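Presholm Neighborhood House
Refreshment Area Project: Second Progress Report
Submitted to the Georgiev Fund, November 29, 2020
Prepared by Maxine Kerslake, Project Manager

Summary

This report covers the work completed since our first report and the expenditure charged to the grant to date. The new coffee counter has been installed and stocked, and the older folding tables have been withdrawn from use. Two items are still open: the final labeling of the cabinets and the purchase of a second set of mugs. We expect to close both in January and do not request any change to the total award.

Background

The Lestdale building is used by adult classes, a job search program and several evening groups. Before the grant, hot drinks were prepared on two folding tables in the corridor, with supplies kept in a locked closet on another floor. Staff had to carry everything down before each session and return it afterward. In our application we proposed a fixed counter with storage beneath it, arranged so that visitors could serve themselves and staff could restock from one place.

Work Completed

The counter was fitted by Jesska, the contractor named in the approved budget. It is an L-shaped white countertop with dark brown cabinets below. The original drawing showed a straight run along one wall. We asked for the L shape after the first site visit, when it became clear that a straight counter would leave too little room to set out cups while coffee was being made. The contractor agreed to the change at no additional charge, although it delayed delivery of the countertop.

The coffee maker, a black and silver model, stands on the counter. Packaged snacks have been moved out of cardboard boxes and onto a wire rack with three levels, and the white mugs with red accents now hang on a vertical stand beside it. Both the rack and the mug tree are on the back counter, leaving the remaining surface for preparing drinks.
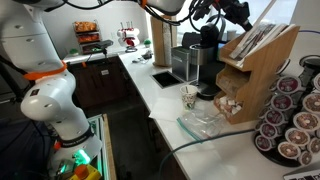

Use of the Area

Attendance at the building was restricted for part of the reporting period, and the figures should be read with that in mind. Group leaders recorded 184 visits to the counter by class participants. Staff and one-time visitors were not included in the record. Snacks were the more frequent request in the evening groups, while the morning classes mainly took coffee.

Group leaders were invited to comment in writing. Their main observation was that setting up now takes very little time and can be done by one person. Two leaders asked for decaffeinated coffee, and one asked that the snack selection be changed more often. The first request has been met. The second will be considered when the present stock is used.

Expenditure

Expenditure on fittings and equipment in this period was $1,850, all of it within the approved lines. A further $500 remains set aside for supplies and has not yet been drawn upon — the opening stock was paid for from our own operating budget. Invoices are held at the Presholm office and copies will be sent with the final report.

Outstanding Items

Cabinet labels. Contents have been assigned to each cabinet, but the full set of printed labels has not been put up. Wording is being agreed with the class tutors so that the labels are easy to read for participants who are still learning English.

Additional mugs. We plan to buy 32 more mugs so that one set can be washed while the other is in use. The supplier was out of stock of the matching design when we inquired, and we would prefer to wait for it. If it is still unavailable in January, a plain white mug will be ordered at the same price.

Cleaning schedule. A written schedule for the counter, rack and coffee maker is in draft. The evening groups have asked that responsibility for the last cleaning of the day be stated clearly, and the wording of that section is under review.

Next Report

The final report will include the complete account of expenditure, copies of invoices and the agreed cleaning schedule. Questions on the present report may be directed to Maxine Kerslake at the Presholm office.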